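Section 4. Powering the Mollel Desk

The power strip
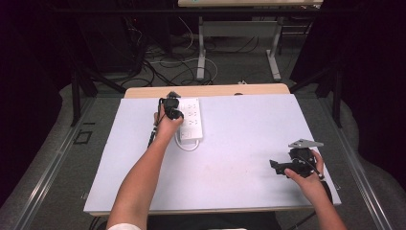 Your desk has one job before anything else gets put on it, and that is to have electricity. The Mollel ships with a loose power strip and no instructions on where it goes, on the theory that you have opinions. We have some too. Allow 20 minutes, or 60 if you share the room.

Before you start

Clear the tabletop. This includes the mug. Find the wall outlet you plan to use and confirm that the strip's cord reaches it without becoming a tripwire.

CAUTION: Leave the strip unplugged from the wall until step 6. You will be tempted to skip ahead. The manual is patient and will still be on step 6 when you get there.

1. Lay the strip on the tabletop with the sockets facing up. Sockets facing down is a popular variation and does not work.

2. Turn the strip so the cord leaves from the end nearest your wall outlet. If the cord has to double back, make the curve a wide one – a sharp bend shortens the life of the cord, and a knot shortens it further.

3. Try each plug in its socket before you fix the strip in place. Push straight in until the face of the plug sits flush. If it stops halfway, pull it out and line it up again. Do not rock it, and do not lean on it.

4. Put bulky adapters in the end sockets. Placed in the middle they will cover both neighbors, and you will own a very long single outlet.

5. Attach the strip with the 2 adhesive pads from bag D. Press down for 60 seconds. The pads are stronger than they look and have no interest in second attempts.

6. Plug the strip into the wall.

NOTE: Do not plug one strip into another. Iwona Dudek, who edits these manuals, once received a letter from a customer in Denlow who had chained more than 17 of them. The letter was about something else.

Cables on the floor

Whatever doesn't fit on the desk ends up on the carpet. Run cables along the wall and gather the slack with the Ronda ties, leaving enough to move the desk a little for cleaning. Don't run them under a rug, where they can overheat in private.

If a plug or socket feels hot, switch off at the wall and stop using the strip. For the drawer unit, go to Section 5.

Brulville Furniture – Customer Help – All rights reserved – Back to top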